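The desk mat experiment, six months in

I have been suspicious of desk mats for as long as people have been selling them to me. A desk is already flat. It already holds things up. Putting a second, softer desk on top of the first one always struck me as the sort of idea that comes out of a meeting.

So when I say I bought one in September, please understand that I was worn down. My desk is a light-coloured wooden one, the only piece of furniture I own that I paid proper money for, and it had started to show a pale arc where my right forearm lives. I tried ignoring the arc. Then I tried a placemat from the kitchen drawer, which slid about and had a bit of dried egg on it. Then I started reading reviews, and that's usually where things go wrong for me.

The reviews of desk mats are a strange place to spend an evening. One site, which I won't link to, gave the Utmont a score of 38 out of 40 and then spent most of the page talking about how it had changed the writer's mornings. Changed them how? It's a mat. Another reviewer ranked the Bakitz above the Drutard for its "presence". I read that paragraph several times and I still couldn't tell you what was meant by it.

The Utmont was $259. I'd like that to sit there by itself for a moment. There is a leather one in the same range that costs more, and comes with a little tin of something to rub into it, as though I didn't already have enough things in my house asking to be looked after.

The Drutard was $130 and a good deal smaller, and the Bakitz was out of stock in every colour except a salmon I couldn't live with. In the end I bought a plain dark grey one from Wibisono, the homewares shop two streets over, where it was rolled up in a bin by the counter between the shoe trees and the draught stoppers. No box, no story about the founders. I put it under my arm and walked home.

First complaint: it would not lie flat. The label said it would settle overnight, and overnight came and went with both ends still curled up like a stale sandwich. I weighed the corners down with cookbooks, then with tins of tomatoes, and after most of a week it gave in. If you buy one, roll it backwards first. I found that out from a comment under a review of a completely different product.
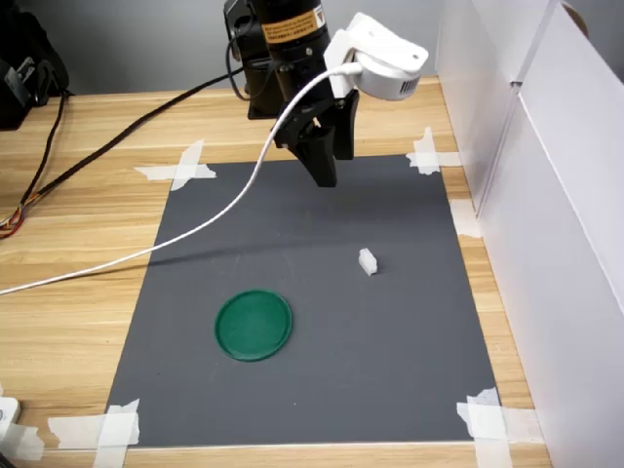
Once it's flat, I'll grant you, a grey mat on a pale desk looks all right. It gives the eye somewhere to land. I had been braced for it to look like a mouse pad with ambitions and it doesn't, quite, although I do think a lot of the appeal in the catalogue shots comes down to having a bare wall behind and not much else going on. My own wall had a calendar, a hook with nothing on it and three paint samples I'd been meaning to choose between since we moved in. I took the lot down. That improved the desk more than the mat did, and it was free.

As for what the mat is supposed to do, the claims are protection, comfort and focus. Protection, yes. The arc hasn't got any worse, and the ring from a certain mug of tea is now on the mat's side of the ledger. Comfort, a little. It's warmer under the wrists on a cold morning, and a pen doesn't skitter off when you put it down.

Focus I'm calling nonsense. The theory is that the mat marks out a working area and everything else stays outside it. What happens at my place is that the working area stays tidy and everything else gets pushed to the edges, so I now have a neat rectangle with a moat of receipts around it. You could say that's progress. My partner has said it isn't.

It also does nothing for cords, despite what at least two of those reviews implied. A white cord on a dark mat is the first thing you see when you walk in, and before, on the pale wood, mine more or less disappeared. I've since run the lamp cord down the back of the desk with a couple of adhesive clips. One has already let go – I've stuck it back on twice, and I have my doubts about the other.

Cleaning is the part I was most cynical about, and there I was half right. The label says to wipe with a damp cloth. A damp cloth moves the crumbs from the middle to the rim and leaves a smear you can only see when the afternoon sun comes in low. A dry brush works better. I use an old pastry brush, and no, it doesn't go back in the kitchen.

Would I buy it again? At the Wibisono price, probably. At the Utmont price I would sand and re-oil the desk every few years and keep the change. I still have the placemat, by the way. The cat sleeps on it.

Posted 28 February 2022, under Home, Grumbling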